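Omthorpe, 28 Apr 2025

The open day at the Şimşekoğlu packing works begins in a corridor, and so did we, for long enough that I read the fire notice twice. Then Elif Naz Akyol came out with a box of visitor badges and told us the building held 1,442 bins. I'd driven over from Dradden expecting jam, or at least a smell of jam. The firm doesn't make any. It sorts, stores and sends out what other people make, and it has strong views on what you put things in while you're doing it.

The first half hour was bins. Elif Naz walked us down an aisle of them and explained that a good rim is worth more than a good wall, because the rim is what your fingers know. I've owned bins all my adult life and never once considered my fingers' opinion. A man at the back asked whether the colors meant anything. They do, but every department has its own system, and the departments have stopped discussing it.

After that came the sorting room, the part I'd recommend if you only have time for one. The job is small jars with screw lids: out of a bin, onto a tray, lids up, next batch. It sounds like nothing. I was ready to be bored by it and instead stood there until the group behind us started coughing.
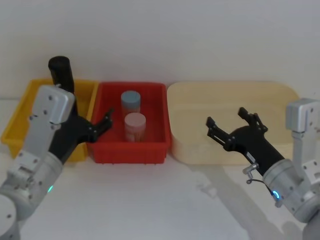
Visitors get a turn at a side bench, by hand, with a tray of their own. Ertuğrul Yüksel runs this bit and has the patience of a man who has watched the public handle jars before. His advice was to take the front one first. I took the back one first, knocked the front one over, and was given a second tray "to start fresh." My finished rows leaned a little toward Plondell. A girl of 9 next to me did hers perfectly and asked if there was a harder one.

I liked the trays more than I'd planned to. The one I was handed had rounded corners and a low edge, and you could slide a jar off it without lifting. The shop sells them. I didn't ask the price until I was already holding one, a mistake I make everywhere.

Tea was in the loading bay, on folding chairs, under a board saying 2,631 parcels had gone out in November. Cake was free but plates had run out, so most of us ate off the lids of storage boxes, and Elif Naz came around to collect them and checked every rim.

Parking is behind the building. Follow the second sign; the first one takes you to the recycling yard, where they're very nice about it.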